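Print this page | E-mail this page

Search Hakdale Enter keywords All sections Go

Hakdale Handling Cell: Progress Report to the Funder

14th August

This report covers the second stage of the grant. Most of the stage went to one fault, so most of the report does too.

The fault is a false grip. The controller reports that the part is held when the fingers have not closed on anything, and the arm then carries on with the lift. It first came up in December on the Jõgi line and we put it down to a worn cable. The cable was replaced and the fault came back.

We stopped all powered lifts at Hakdale and moved the work into simulation. The Piven model of the cell was already built for the first stage, so the change cost us less time than we had feared. We ran 1,238 approaches to the framed panel part. The false grip came up in 47 of them — enough to study, and far too many for a cell with people working near it. 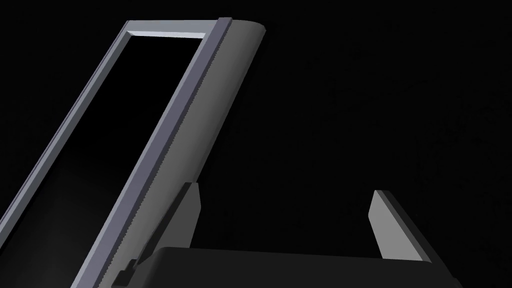
The cause is in the order of two checks. The software reads finger force before it reads finger position, and a brief spike in the force reading as the arm slows down is taken as contact. If the spike lasts long enough, the position check is skipped. Approaches at an angle are worse than straight ones, as the wrist has to brake harder at the end of the move.

We have swapped the two checks and added a short wait before the force is read. In a repeat set of 313 angled approaches the false grip did not come up. We don't regard the matter as closed. The simulated force sensor is cleaner than the real one, and the change has not been tried on the arm.

There were no injuries. One panel was dropped inside the guarding and scrapped. The incident form was lodged the same day and a copy is with your office.

Of the hours set aside for this stage, 182 are left. We ask to carry them over and use them for tests on the real arm at low speed, with the guarding locked. The planned work on stacking would move back to the next stage. We are not asking for more money.

Powered lifts will stay off until the low-speed tests have been signed off.

Filed under: Project Reports, Automation, Workplace Safety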